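Cundden Kitchen Things: README

September, by Konrad Danzer

Cundden is a collection of 865 pictures of ordinary kitchen things set out on a white tabletop. I love how much variety you get from 40 small items and one good surface! Fruit, little knives, tubes, the stuff that lives next to the sink. Most layouts use a pale green plastic piece with a raised rim as the base (the labels call it "base_green", whether you'd say board or tray at home).

Folders are named by layout, 9 in all. The fruit ones are my favorites, because orange peel has such a great texture next to matte plastic. 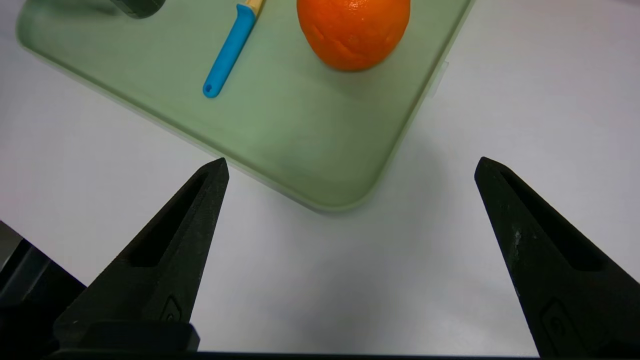 Are the objects always whole when they appear in a picture?
Many run past the border, and the label file marks those with partial = 1. Filter on that column if you only want complete outlines.

Labels

Each row gives the file name, the layout, the item, its main color and how it lies: flat, upright or leaning. Upright items were the most fun to label. A tube standing on its cap has a completely different outline from the same tube lying down, so please keep that column if you make your own version. Knife handles get their own color field, separate from the blade.

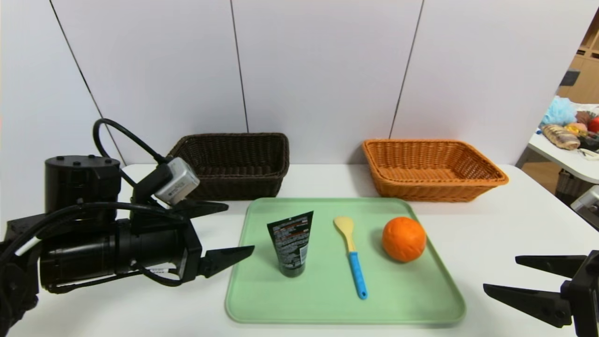

Layout with three things on the green base, black squeeze tube at left.

Known gaps

Glass is thin on the ground, and 70 rows still have "item = other". Rupert Zwahlen is working through them. Corrections are very welcome, send them in as a plain CSV!

Comments

Oka: Love the pose column. Any chance of adding lemons?

Konrad Danzer: Lemons are on the list, and limes too if I can find small ones.

Tanner: row 9 in the fruit file has a trailing comma, breaks my import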